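Speaker notes -- "Whose hands are they anyway?"
Evening session, main room. Keep to time, leave the last ten minutes for questions.

Start with the number. The Evimix people quote 1298 bottles a shift for their two-armed cell at Tveit. Ask the room who has heard that figure. Then ask who has heard how many people it takes to get it. Pause. The packing hall had 34 on the rota before the cell went in, and I have yet to see a slide from any supplier that says where those people spend their day now.
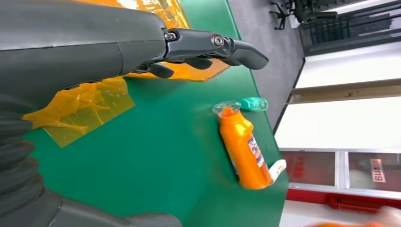

My complaint is with the word "freed". Staff were freed from handling bottles, says the brochure. I spent April with the late shift and what I saw was people freed to sit beside a machine and pick up what it dropped. Picking up is still handling. It is also duller, and it is paid one grade lower, as "attending".

(If anyone from Unent is in the room, be polite. They did let me in.)

Next, grip. Everyone likes a robot hand with fingers. A bottle is smooth, it rolls, and it lies any way it likes. A new starter learns to pick one up before the first tea break, label side out or not. Ask how long the hand took, and who stood there while it learned.

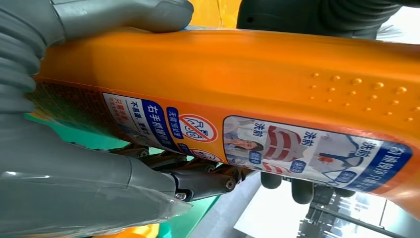

Badov

On to the money. The site budgeted for 700 hours of set-up and booked 692, and this was reported as a success. Fine. But those hours came out of the line leaders' week, and the line leaders' other work did not go away -- it went home with them. Read out the quote about the kitchen table. Don't act it.

Skip the next part if running late: two arms, one bottle. Is that quicker than one person with two hands? Sometimes it may be. I'd like to see it timed by someone who isn't selling it. 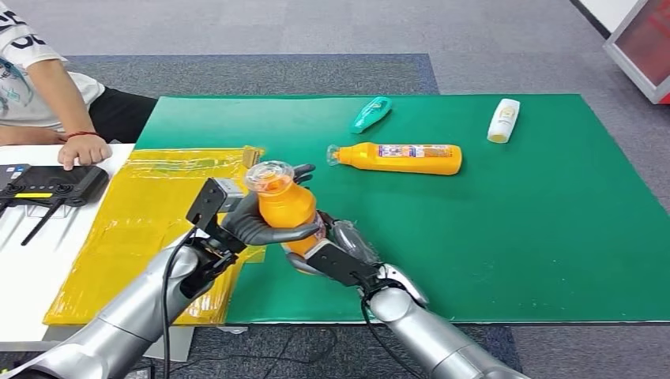 Tveit, April

From my notebook, read slowly: "We were asked what colour the safety posters should be. We were not asked about the cell." Let that sit.

What I want from the room: put the attending grade on the table before the kit is ordered. Get the job descriptions in writing. Ask for the figures with the people left in.

Questions. Someone will say I'm against progress. Say no, and ask them what they are paid.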